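1/4 Umstufung Ortsdurchfahrt Zamow: Der Kreis gibt die Straße zwischen Kreisel und Bahnübergang an die Gemeinde ab, Länge 1.450 m. Im Gegenzug übernimmt er den Mandtonweg.

2/4 Offen ist der Durchlass bei Station 800. Laut Fouad Belkadi (Tiefbau) fehlt das Prüfprotokoll. Ohne Protokoll keine Übergabe.

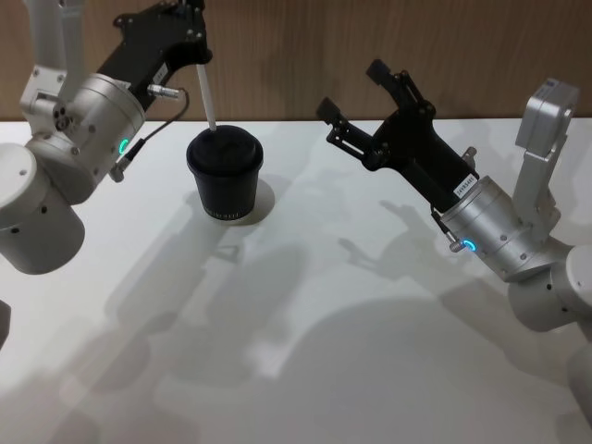

3/4 Deckschicht: 200 m werden vorher noch vom Kreis saniert. Die Markierung folgt im Dezember.

4/4 Vereinbarung liegt Mittwoch im Bauausschuss, TOP 2. Winterdienst bleibt bis zur Umstufung beim Kreis.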